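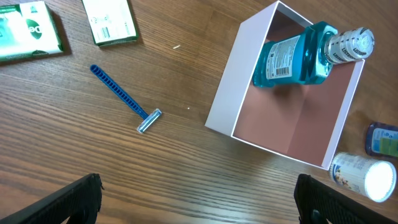
Wrist view, toiletries on the table, Listerine in the box

Hi all,

Back from the open day at Kobori and catching up on the list. Quoting the earlier question so I don't lose it:

> Did anyone make it to the Kobori thing in June? I'm mostly
> curious about the box packing. Prikell told us their arms
> could do mixed toiletries and I'd like to hear from somebody
> who stood next to it. Was it a canned routine or could you
> mess with the layout? And how close did they let you get?

Yes, I went, and I stood there way longer than I meant to! They ran it in groups of up to 16 and I talked my way into two of them (the second one was half empty, everyone had gone off to the Drovier talk by then).

To your first question, you could ask for things to be moved. A woman in my group wanted the razor turned the other way and the guy at the bench just reached over and did it. He said they have 32 layouts they go through for demos and that visitors mess up every one of them, which seemed fine by him. I liked that a lot more than the stuff behind glass down the hall.

What surprised me is how much goes on at the wrist. They had that view up on a big monitor, and from up there a razor is this skinny little thing lying flat on wood and the mouthwash is huge. Picking up something that thin off a hard tabletop looks like a pain to me, but I've only ever worked with cartons - so take that with a grain of salt.

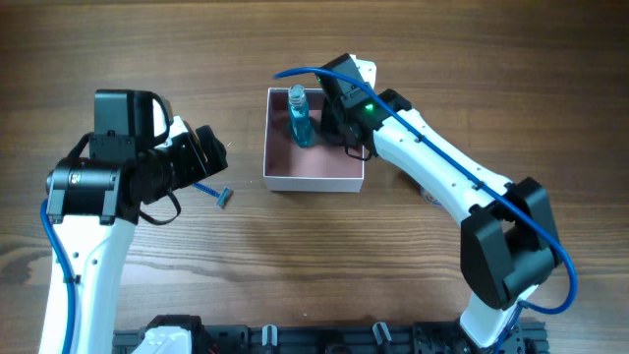
The space is the other thing. Two arms and one small box means they really have to stay out of each other's way, and if you're used to a big gantry like ours at Nedesberg it feels cramped. I asked if they'd thought about a wider box and got a long answer about shelf sizes that I only half followed.

As for how close, there was a strip of tape on the floor and I had my toes on it. Close enough to read the labels, anyway.

They were handing out a 13 page write-up at the door. I grabbed a spare, so if you want it, write me off list with a mailing address. Parking was terrible, by the way. Go early if they do it again, and bring your own coffee.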